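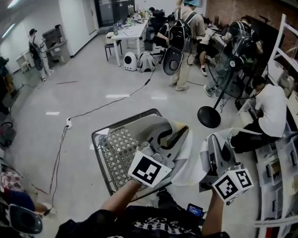 What should I put in the bottom of a wire shopping cart so that small things do not fall out?
A piece of thick cloth or thin carpet, cut a little bigger than the bottom and tied at the corners. Paper and plastic sheet are fine for one trip, but they slide and they crumple.

Nundley workroom list
Subject: Re: the cart, the lining, and the cables on the floor
From: Vilhjálmur Ingvarsson
To: everybody on the list

Dear all,

I put the short answer first, as Rizwan asked us to do after the long discussion on the shelves. The long answer is below, after Danish's message. I kept all of his message, so that those who joined the list this month can follow.

On 29 September 2021 Danish Talpur wrote:

> Hello,
>
> I am using a metal shopping cart in our room in Hastwood to bring
> things from one table to the other and to collect what people leave
> behind in the evening. It is the ordinary kind with a wire basket.
> Big things are no problem. But pens, bottle caps, screws and the
> small adapters go through the holes, and then I find them under the
> wheels, or I don't find them.
>
> I tried newspaper. I tried a big plastic bag, cut open. Both were
> pushed to the front after one hour and everything was lying on the
> bare wire again. What do you use?
>
> Second thing. We have a tile floor, very smooth, and the power comes
> from one wall only. So there is always a cable across the room and a
> power strip on the floor. Every time I go over it with the cart, the
> front wheels stop and the load jumps. I don't like it for the cable
> either. Is there a way that does not need an electrician?
>
> Third, and this is maybe only my opinion: do you let people hang
> their bags on the cart? Tsion says yes and I say no.
>
> Danish

Thank you Danish, these are good questions, and I had the same trouble with the first two when we got our cart. I answer in your order.

The lining. I also began with paper. The trouble with paper is that it has nothing to hold on to. A wire basket is smooth and has a lot of air, so when you take one heavy thing out, the sheet comes with it. What I have now is a piece of an old hall carpet, the thin sort with a rubber back. I put it on the floor, set the basket's measures on it with chalk, and cut it one finger wider on each side. Then I made a hole in every corner with a thick nail and tied it to the wire with shoelaces. Please don't use the plastic cable ties here. You will want to take the carpet out and shake it, and with ties you must cut them every time. I bought a bag of 100 of them at Mertens for this purpose and 57 are still in the drawer, so I know what I am saying.

If you have no carpet, a folded bath towel is good too, but fold it only once. With two folds it makes a hill in the middle and the bottles fall over.

For the really small things the lining is not enough. Pens and screws will stay in the cart, yes, but you will look for them in the carpet. I put two low boxes on the lining, side by side. One is for what has an owner and one is for what has no owner that evening. Shahram uses baking tins and says they are better, and they are certainly easier to wash. The noise on a tile floor is terrible, though.

The sides of the basket I leave open. I had cardboard there for a while and I took it away. When you can see through the wire, you know what is in the cart and you don't need to empty it on a table to find the tape.

The cable. First I would ask if the table can move and the cable stay. We had a table in the middle of the room for a long time, full of bottles and papers, and everything on it that needed power got it across the floor. Then we moved this table to the wall where the sockets are, and half of the problem was gone. It took us 10 minutes, and one of those was for discussing who would lift.

If the table must stay where it is, then let the cable go along the wall as far as possible and cross the room in one place only, straight, not diagonal. People remember one place. With a diagonal cable you meet it everywhere, each time at a different point. For the crossing you can buy a rubber cable cover, the low one with sloping sides. Measure the cable before you go to the shop and take a cover with a channel that is wide enough. A cable that is pressed into a narrow channel is not better protected than a bare one. I would not put a carpet over it. A carpet hides the cable from the eyes and the wheels still go over it.

With the cover, push the cart slowly and with both front wheels arriving together. If you come from the side, one wheel climbs first and the basket leans, and it is then that the bottles go. Heavy things should be low and near the handle.

The power strip is a different matter. It should not be on the floor where a wheel or a foot can reach it. Ours is screwed under the edge of the table. If you are not allowed to make holes in the table, put the strip behind a table leg, close to the wall, and do not pull the cart in there.

I will add one thing which you did not ask. On shiny tile, look at the wheels once in a month. Ours collect hair and thread, and when the axle is full, the wheel does not turn any more, it slides and leaves a gray line on the floor. Turn the cart on its side, cut the thread with small scissors and pull it out with tweezers. I do it in 5 minutes. Oil only a little, and wipe it, or you will have the oil on the tile instead.

The bags. I am sorry for Tsion, but I am with you, Danish. One bag on the handle is nothing. Then comes a second and a third, and when you lift the heavy things out of the basket, the cart tips toward you. And a bag on the floor next to the cart is also not good, the wheel catches the straps. We put hooks on the wall by the door, at two heights, and under them a low bench for backpacks that are too heavy or too stiff to hang. Most people use it. Some still put them beside their chair, and I have stopped to speak about it.

If somebody has a cable cover left over from the old room, I would take a second one in October. Ours is a bit short and the last part of the cable is still free on the tile.

With kind regards,
Vilhjálmur

P.S. to Shahram: your chalk is in my left box, the one with owners.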